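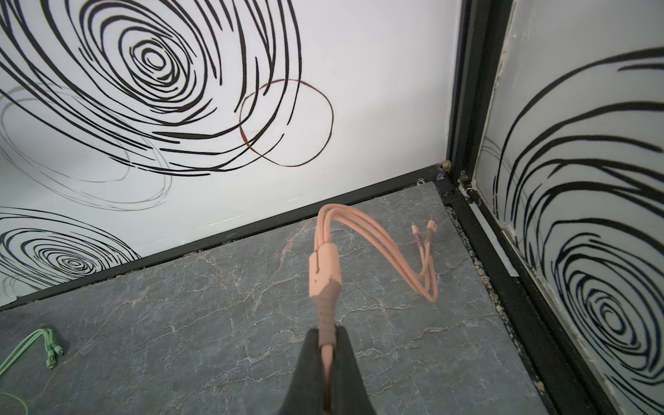 MARKSKA — The Markska Regional Library is delighted (and, after a long winter of planning, a little relieved) to announce that its cord and charger lending shelf, known as Hatik, will open to all cardholders on Saturday, August 19, 2023. From that morning on, anyone with a library card in good standing will be able to borrow a charger the way they'd borrow a mystery novel, take it home for three weeks, and bring it back when they've sorted out what they need. The shelf has everyday wall adapters and long cords for people whose outlet is behind the chesterfield, and it has a good many of the multi-head cables that families have told us they want most, like the salmon-pink one shown here, with three branches fanning out of a single housing so that a household needn't argue over whose phone goes first. They come in all sorts of colours, and we've learned that the bright ones find their way home more often than the black ones do.

Hatik grew out of a very ordinary problem at the front desk. For years people have come in out of the cold, sat down to fill in a form or look for a job or call a daughter in Halifax, and found their phone nearly flat. Staff kept a shoebox of spare cords in a drawer for just that reason, and the shoebox got fuller, and then it got a second shoebox for a neighbour. In January a patron asked whether she could take one of the cords home for the weekend. She had a new baby, a broken charger and no car, and the nearest store that sold the right one was a bus ride and a transfer away. The desk clerk wrote her name on a sticky note and lent it to her. She brought it back on the Tuesday with a plate of date squares, and we started talking in the staff room about doing the thing properly.

What we have now is a good deal tidier than two shoeboxes. Every item in the collection has been through a check at the repair bench run by Nanix, the small electronics shop on Grigaitė Street that many of you will know from its window full of old radios. Nanix has looked over each cord for fraying, loose ends and bent connectors, and set aside anything that didn't come up to scratch. Adapters get their own check, and each one is matched with a suitable cord before it goes into its pouch. The library is enormously grateful to the shop for its patience, and for putting up with our habit of turning up five minutes before closing with another carton.

Where the cords came from

Most of the collection was given to us by the people of Markska. When we put out a call this past spring for chargers in good shape that were no longer wanted, we thought we might fill a few bins at the main branch. By the end of the drive we had received 3,658 cords, cables and adapters across eight drop-off points, from the arena lobby to the feed store out on the concession road, and we'd like to thank every person who emptied a kitchen drawer for us. We have it on good authority that some of those drawers hadn't closed properly in years.

Naturally, a great many of those items were too worn to lend or were made for telephones that have long since gone to their rest. Those have been sent for proper recycling through the county depot, where the copper can be recovered. The lending shelf itself opens with 49 kits at the main branch and a smaller selection of 29 at the Grigaitė Street reading room, and more will be added as the bench works its way through what remains.

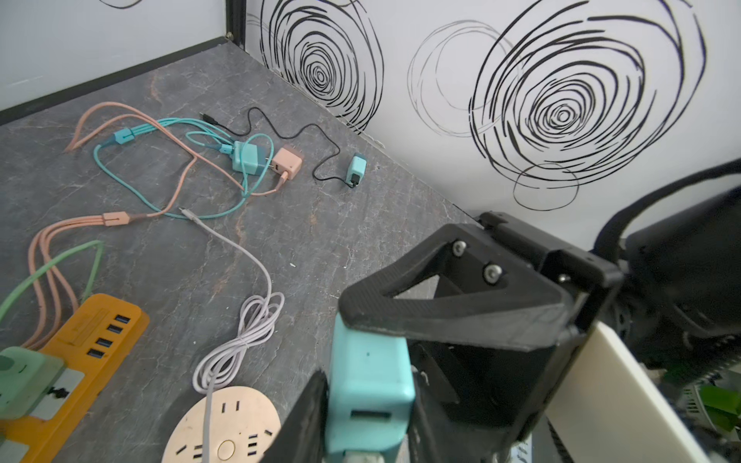 How borrowing works

We've tried very hard to keep this simple. Kits are kept in clear zip pouches on the low shelf beside the large-print collection, close to the accessible washroom and within sight of the desk. Each pouch has a label on the front telling you, in plain words and good-sized letters, what the cord will fit. If you aren't sure what your phone or tablet takes, bring it along and someone at the desk will gladly have a look with you. There's no shame in it at all! Half of our own staff had to be taught the difference between the various ends, and a laminated card with drawings of them hangs from a string at the end of the shelf.

The loan period is three weeks, with one renewal if nobody else has put a hold on the kit. You may have two kits out on one card at a time. Children's cards can be used too, provided a parent or guardian is along for the first loan. There are no overdue fines on Hatik kits, just as there are none on our books, and if something stops working while it's with you, please simply tell us when you return it. We'd much sooner hear about a tired cord than find it back on the shelf for the next person. We do ask that returns come to the desk during open hours and stay out of the outdoor book drop, where the big atlases land.

For those who only need a top-up while they're in the building, the two long tables by the north windows now have outlets along their whole length, and short cords can be signed out for use on the spot without any card whatsoever. You're welcome to sit as long as you like. The kettle in the community room is on from ten o'clock.

A word on safety

We've had a few sensible questions about this, mostly from grandparents, and we're glad of them. Chargers should be used on a hard, uncovered surface, well away from pillows and duvets, and unplugged if they feel hotter than you'd expect. Please don't try to mend a damaged cord with tape. Multi-head cables are wonderfully handy, but they share what comes out of the adapter among everything that's attached, so a tablet and two phones together will take their time. If you're in a hurry, charge one device by itself. All of this is printed on the back of the pouch label, in English and French, and our outreach librarian will be reading it into the telephone information line as well for patrons who prefer to listen.
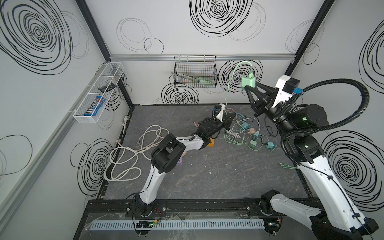 Larasati Pelupessy told us she had been waiting for something of this kind since she moved to Markska, and that the cost of a replacement charger is easy to wave away until you're the one choosing between it and a week's bus fare. "My sister and I share one good cord between two apartments," she said. "It goes up and down the stairs in a mitten. If I can borrow one for a few weeks while I save for my own, that's a weight off, and I can stop ringing her doorbell at eleven at night." She added that she hoped the library would think about laptop chargers next, and about something for hearing aids, which her father uses and which are always the first thing forgotten on a trip.

We've taken both of those suggestions to heart. Laptop chargers are trickier than they look — there are so many shapes, and the wrong one can do real harm — but Nanix has offered to help us work out which are most often asked for, and we hope to have a modest selection ready after the holidays. Hearing aid chargers tend to be particular to the maker, and we've begun a conversation with the clinic on the second floor of the health centre to see what might be done. If you have your own ideas, there's a notebook on the shelf with a pencil tied to it, and we do read it.

Come to the opening

Doors open at nine-thirty, and there'll be coffee, tea and butter tarts in the community room until they're gone. The mending bench will be set up under the front awning from ten until noon, weather permitting, so that you can bring in a cord from home and get a friendly opinion on whether it's worth keeping. Younger visitors can decorate fabric cord ties at the craft table and take them home, and the regular Saturday story time will go ahead at ten-thirty with a few books on the theme of sharing. Parking behind the building is limited, so do consider walking or taking the Number 4 bus, which stops at the corner. The ramp on the east side is open again now that the new railing is in.

Anyone without a library card can get one on the day. All that's needed is something with your name and current address on it, and if that's difficult for you at the moment, please come and have a quiet word at the desk and we'll find a way. Cards are free for everybody who lives, works or goes to school in Markska or the surrounding townships.

Donations of cords and adapters in good condition are still welcome at the main branch, though we'd kindly ask that you wind them loosely and hold them with a twist tie or an elastic. The big knot of cables that came in over the May long weekend took an entire afternoon to undo, and there are still two or three members of the team who won't discuss it. We can't accept loose batteries, power bars or extension cords at the library; the county depot takes all of these free of charge during its regular hours.

Members of the media are welcome at the opening and may speak with library staff and with the bench crew from Nanix at any time during the morning. We ask only that patrons be given the choice of whether to be photographed. Interviews ahead of the day can be arranged by calling the main branch and asking for the Hatik desk, or by leaving a note with your name and number at the reading room on Grigaitė Street.

About the Markska Regional Library

The Markska Regional Library serves the town of Markska and its neighbouring townships through its main branch, the Grigaitė Street reading room and a bookmobile that calls at the outlying schools and seniors' residences. Along with books, films and newspapers, cardholders may borrow snowshoes, cake pans, museum passes, ukuleles and, from this month, chargers.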